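Minutes, kitchen share meeting, May 15, 2021
Taken by me, Milagros Casado, because I was holding the pen when Arine asked who would.

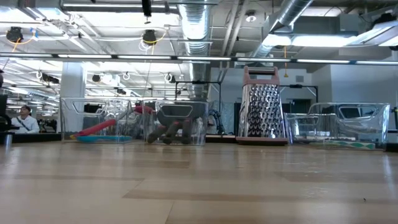
We got going a bit late, and the first ten minutes went to people saying hello and looking for a chair that doesn't tip. Present: me, Arine, Soler, and the two Ullstead Street households, who count as one vote between them (we checked, it's in the October minutes). Apologies from the upstairs flat.

**1. Last minutes**

Read and agreed, with one fix. I had written that the lending shelf would open "every day," and what we said was every day except Sunday. Sorry! Changed now.

**2. Clear bins or the old cardboard boxes**

This was the long one. Soler is all for the clear plastic bins and wants everything on the lending shelf moved into them before summer. I like them too. You can spot the red handle and the blue dish straight through the side without lifting anything out, and with the cardboard boxes I always end up with my arm in to the elbow. The cut-out handles are a real help for anybody carrying two at once.

Ullstead Street (the downstairs half) worried that the thinner ones won't last. The sides on the one with the blue dish do look a little warped, and they asked whether we'd be buying the same kind again in a year. Fair question. Soler thinks they'll be fine if we stop stacking them, and I said I'd rather replace a bin now and then than go back to labels that fall off. We went back and forth on this for longer than I'm going to write down.

Agreed: bins for the small things, cardboard stays for baking pans and anything heavy until we've looked at sturdier ones. Soler to get a price from Nikex for 8 more. If it comes to over 40 dollars he'll call me before ordering.

**3. The grater**

The box grater doesn't have a bin, and I brought this up because it bugs me. It's taller than any of the bins we set out, so if you stand it up inside one it's going to poke out of the top, and if you lay it down it takes all the room. Arine said just leave it standing on the shelf between two bins, it's got its own base and it isn't going anywhere. I said what about little kids reaching up and scraping their knuckles? Arine said then the top shelf. Ullstead Street said they can't reach the top shelf. So!

Agreed, after all that: the grater lives on the middle shelf, pushed to the back, handle up. Also, please brush the holes out before you return it. I love cheese as much as the next person, but I don't love yours from last week.

And while we're on it, Arine really likes the pink on the handle and base and wondered if we could get other things to match. No action. I'm writing it down because she asked me to.

**4. Cloths**

Short one. The teal and green diamond cloth goes flat on the floor of the wide low bin, and we'd like it to stay flat. Folded in four it hides whatever's under it, and wadded up in a corner it just looks sad. Ullstead Street offered to wash all the cloths every other week, which was met with actual applause (from me). Everyone else is asked to hang a damp cloth over the rail first and put it in the bin once it's dry.

We also talked about whether dishes and cloths should share a bin. Soler says no, I say who cares, Arine says no. Two to one, with Ullstead Street abstaining, so no sharing.

**5. The sign-out sheet**

It's full again. Arine will print a new one with wider lines, as some of us have big handwriting. Please put your name *and* the thing you took. "Borrowed stuff, back soon" came up 7 times on the last sheet and I'm still not sure who any of those were.

**6. Anything else**

- Soler would like the table wiped down after each sorting session, crumbs and specks and all. Agreed.
- Arine has a spare potato masher to give. Yes please.
- Ullstead Street asked if we lend to people outside the building. We've never said either way. On the list for next time, and could everyone please think about it beforehand so we don't start from zero?

**To do**

- Soler: price for bins
- Arine: sign-out sheet, masher
- Ullstead Street: cloths
- Me: type this up, and find a brush small enough for the grater

Next meeting is after dinner at Arine's, date to come once she's looked at her calendar. Bring your own mug.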